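Guides > Sekeck Drafting Software > Setting Up > Your First Manuscript

4. Importing an existing draft

Sekeck assumes you already have a draft somewhere, probably under three file names that all contain the word "final." Pick one before you begin.

1. Open the Library and choose New Project. Give it a working title. You can change it later, and you will.

2. Click Import and select your file. Sekeck reads plain text and rich text. It doesn't read handwriting, napkins or intentions.

3. Under Chapter Breaks, tell the program what your chapters start with. If you type the word "Chapter" in dialogue a lot, use a symbol instead.

4. Check the outline on the left. A test novel of ours came in as 662 chapters — the author liked centered asterisks. Press Undo, pick a different symbol and run the import again.

5. Turn on Snapshots and set the interval to 2 hours or less.

Note: Comments from your critique group come across as margin notes. To hide them, press F2. To make them kinder, see your critique group.

Caution: Merge Drafts can't be undone once the project is closed. Save a copy under a new name first, and keep your printed pages until you've read the merged version through to the end.

Section 5 covers word goals, including how to turn off the reminder in November.

2 comments · 2 shares 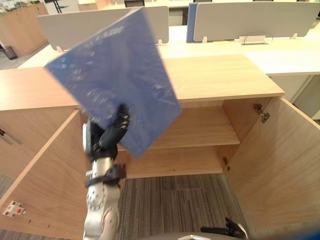 Text by Torunn Bråten | Edited by Nidia Llanos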